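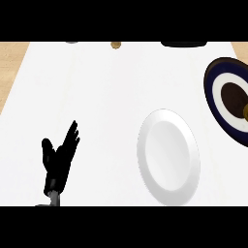 Do I have to book ahead to eat at Watora?

Booking is only needed for the Sunday-style long supper. For everything else you can just walk in and grab a chair.

FOR IMMEDIATE RELEASE
5/10/24

WATORA OPENS ITS FIRST PERMANENT DINING ROOM IN PLERKTHORPE

PLERKTHORPE - Hi, I'm Fedir Stasiv, and after a very long winter of paint samples and permit forms I get to write the press release I've wanted to write for years. Watora, the supper business I started out of a rented church kitchen, is opening a real restaurant! We have a front door, a sign, a coat rack and a phone number that doesn't ring in my pocket while I'm asleep.

The new place is on the ground floor of the old Shevchuk building, right across from the bus turnaround. If you've lived in Plerkthorpe for a while you'll remember it as the shoe store with the crooked awning. The awning is staying (we had it straightened a little, and people complained, so that's as straight as it's going to get).

We have 24 seats. That's small, I know. I looked at bigger rooms and I even came close to signing for one, but I kept picturing myself running between tables and never getting to talk to anyone. I like being able to hear somebody across the room ask for more bread.

The food will be familiar if you came to the pop-ups. Expect dumplings filled with potato and farmer's cheese, beet soup with a lot of dill, buckwheat with mushrooms, and a roast chicken that I've been fussing over since January. The cabbage rolls are coming back too. I took them off the menu last year and got more mail about that than about anything else I've ever done, including one letter written in pencil on the back of a paper placemat.

New to the menu is a whole page from my business partner, Samer Sleiman, who ran the bread table at our pop-ups and is now in charge of everything that comes out of the oven. Samer grew up eating flatbread with za'atar for breakfast and thinks the rest of us have been missing out. He'll be baking from early morning, and you can come in just for that - a warm flatbread, a plate of cucumbers and olives, a glass of tea. No sandwich will cost more than the soup, which was his one firm rule when we wrote the prices.

"I'd like people to stop in on the way to work and be a little late because of it," Samer told me when I asked him for something to put in here. Then he asked me to take it out in case anyone's boss reads this. Sorry, Samer.

Once a month we'll run the long supper, with seven courses, everybody seated together, and one start time. Wine is included and so is a non-alcoholic pairing that we've been working on with Clinari, the little soda maker two streets over. Their sour cherry soda with the duck is my favorite thing on the table, and I say that as a person who is very fond of wine. You'll need to reserve for these, and we'll ask about allergies when you do.

A quick word on how we got here. Watora served 3,645 meals at pop-ups before we ever had a lease, in two church halls, a garden center and one extremely windy parking lot. Lots of the people who ate those meals also bought the gift cards that paid for our stove. Those cards are all good at the new place and they don't expire. If you've lost yours, come see me with your name and we'll look it up in the notebook. It's a big notebook, so maybe don't do it at lunch rush.

We're hiring, too. We need one more cook, a dishwasher and two people for the front of the room. Pay starts the same for all four jobs, tips are shared evenly with the kitchen, and everyone eats before the shift. Experience is nice to have. Being on time matters more to me.

The dining room is on one level, with a wide door and a restroom that fits a wheelchair comfortably. High chairs are in the back hall. Street parking is free after six, and the lot behind the Shevchuk building has spaces marked for us, but please leave the two closest to the alley for the upstairs tenants. They've been very patient about the drilling.

Opening day is two weeks from today. Breakfast bread starts at seven in the morning, lunch follows, and dinner runs until the kitchen closes at nine. The first long supper opens for reservations that same morning, by phone or in person. I'm not setting up online booking yet - I tried one system and it put the same family down for every night of the week.

Reporters, food writers and anyone with a neighborhood newsletter are welcome to come by before we open. Samer and I are both around most afternoons and we'll feed you. Call the restaurant and ask for either of us, or knock on the side door if the front one is locked.

Press contact: Fedir Stasiv, Watora, Shevchuk building, Plerkthorpe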